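I came to dressmaking backwards, by way of the cutting out. Most people I know can't wait to get to the machine and treat the cutting as a chore to be rattled through before tea. I'm the other way about. Give me a big table, a length of dark cotton and a free morning, and I'm as happy as anything (the sewing can wait until October for all I care).

It started with a disaster, mind you. My first proper project was a pinafore from a Ukico pattern, bought in a fit of optimism on a day out in Gritcombe, and I cut it on the living room carpet with the kitchen scissors. One side came out a good 4 cm longer than the other. I wore it twice, with a very long cardigan!

After that I signed up for the open table mornings at Ziston, the shared workroom over the old shoe shop. You pay £12, bring your own cloth and get a space at one of the big tables until lunch. The first thing I learned there was to leave the fabric alone for a bit. Smooth it out from the middle with the flat of your hand, let it settle, then go and make a coffee. If you pull it straight it only creeps back later, usually once you've cut it.

Navy is a devil, by the way. Chalk shows up beautifully on it but so does every bit of fluff in the building, and the right and wrong sides look the same to me after around 50 minutes under a strip light. I put a scrap of masking tape on the wrong side of every piece now – ugly, but I haven't sewn a sleeve in inside out since. 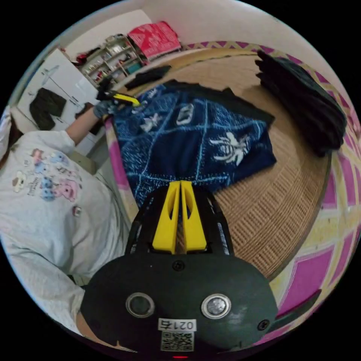 Then there's the cloth itself. I get most of mine from Hashemi, a narrow little shop with bolts stacked right up to the ceiling, and I always ask for an extra half metre. It feels extravagant at the till. It feels a lot less so when you've put a pocket in the wrong place and need to cut another, and the leftovers make very decent bias binding.

My pinafore, version two, is hanging on the back of the bedroom door as I write. It still needs a hem, and I've already got my eye on some rust-coloured corduroy for the next one.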